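The hand that would not let go

I lost most of January to a fault in the right hand of our two-arm robot. I'm writing it up for my own reference and for anyone else who runs a similar setup, because I found very little online when I went looking.

The task was simple. The hand goes out, closes, holds for a moment, opens and goes back. We call that one cycle. The script that runs it is named Skekeso, for no good reason, and it had passed 2000 cycles without a complaint. Then one evening the right hand closed and stayed closed. The arm kept going through the rest of the program with the fingers shut.

What bothered me was the log. Every open command had been sent, and every one had come back marked as done. According to the software there was no fault at all.
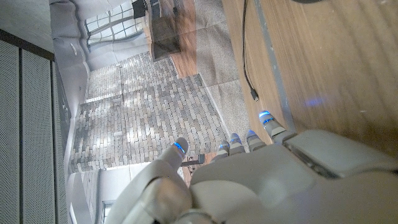
The status lights were the first thing I had trusted and the first thing I should have doubted. On these hands each fingertip has its own small ring. I had always read blue as "this finger is fine." With all five lit blue I assumed power and data were both good and spent two days inside the motion code. I then read the Kalinowski manual properly. Blue means the finger has power. It says nothing about whether the finger is receiving commands. That is on page 63, in a table I had skipped.

After that I went to the wiring. The data line for the hand runs along the arm and goes into a plug at the wrist. When I held the wrist straight, the hand worked. When I turned it past a certain angle, it stopped responding and kept its last position. Turning it back did not bring it back. It needed a restart.

The plug was seated. The wire behind it had broken inside the insulation, right where it bends, and the ends only touched when the wrist was straight. The outside looked perfect. I found it by putting a meter on the line and bending the wire a little at a time.

The false "done" messages came from the Terneck controller. It was reporting that it had sent the command, and our script took that to mean the hand had moved. That part was our mistake.

I also had to think about stopping. Our routine was to pause the script if anything looked wrong. Pausing stops the arms, but a hand that has lost its data line keeps gripping. If it had been holding somebody's finger, pausing would have done nothing. Cutting power to the hand is what releases it. 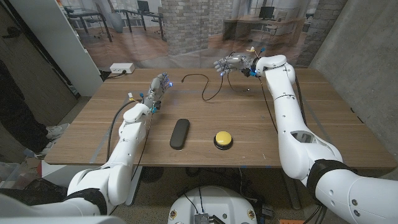
What I changed

The wrist cable on both sides is now a Sketar flex cable with a longer loop, so the bend is spread out. The old ones are in the trash.

The script reads the finger positions after each command. If they don't match within half a second, it stops both arms and cuts hand power.

Hands stay off the table while the arms are powered, including when the script is paused. We had gotten lazy about that.

Wrist cables get replaced at 3000 cycles whether they look worn or not. I picked that number myself and may lower it. The left one tested fine when I took it off, but it had done less turning.

I still want to know why the hand doesn't open by itself when the data line drops. I've sent the question to Kalinowski and will add the answer to this post when I get one.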